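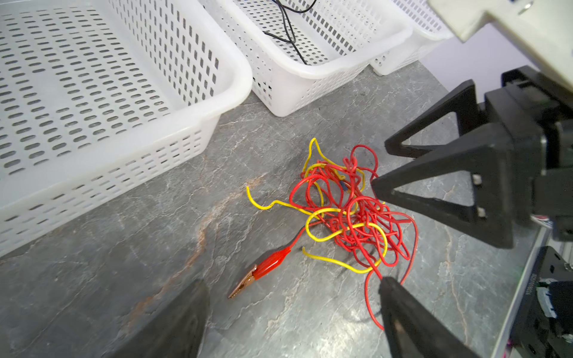
Virnum wire sorting – readme

Pictures and notes from sorting odd wire and cable into baskets on a worktop. Second release. Replaces the December one, which had half the notes missing.

What's in it
500 pictures, JPEG
notes.csv – one line per picture
baskets.txt – short names for the baskets, read this first

Things you'll come across
White plastic baskets, all with holes, but the hole patterns differ. Slots or grid is in the notes.
Thin insulated wire, red and yellow mostly. Often in a tangle.
Black cable.
Grey veined worktop.

Columns in notes.csv
picture, basket, colour, tangled (y/n), remark

Remark is free text and often blank. Tangled = y if you couldn't lift one strand without the rest coming too. Judgement call, two of us disagreed on 6 of them – marked "split".

Known problems
3 lines in the csv have the colour in the wrong colum. Will fix.
Thin strands are hard to follow where they cross, dont trust the notes for anything under a heap.
Old folder names still say Oltach, same stuff as Virnum.

Not included
The Grorach set (plugs and chargers). Seperate download, 90 pictures.

Use
Free for teaching and research. Please credit Benkirane. Corrections welcome, send the picture name and the line.

Last changed 2018-09-30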